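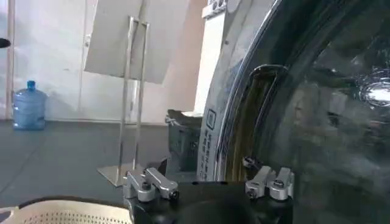 Going home with everything folded and an hour of conversation behind you beats sitting alone by the dryer, according to Ok-hee Yeo, and after a full year of Monday language nights at Bustusach, plenty of her neighbors agree!

The free evenings pair newcomers with longtime locals for a couple of hours of relaxed talk while the wash goes around. In April the group passed a happy milestone: 1,151 visits since the first night. Regulars bring snacks, kids do homework at the folding counter, and the talk drifts from bus routes to soup recipes to baseball (lots of baseball).

Organizer Si-woo Seok said 18 people are now trained as conversation partners, and the Zustirier neighborhood fund has just granted the group $3,000 for books, picture cards and tea.

"People come in shy and they leave arguing about shortstops," Seok said. "I love it."

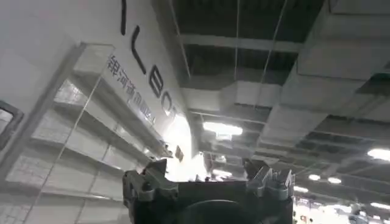
How to join

Drop in any Monday at 6 p.m., with or without laundry. All levels are welcome, and children can come along with a parent. A second evening is planned for the fall at the Tumis branch library.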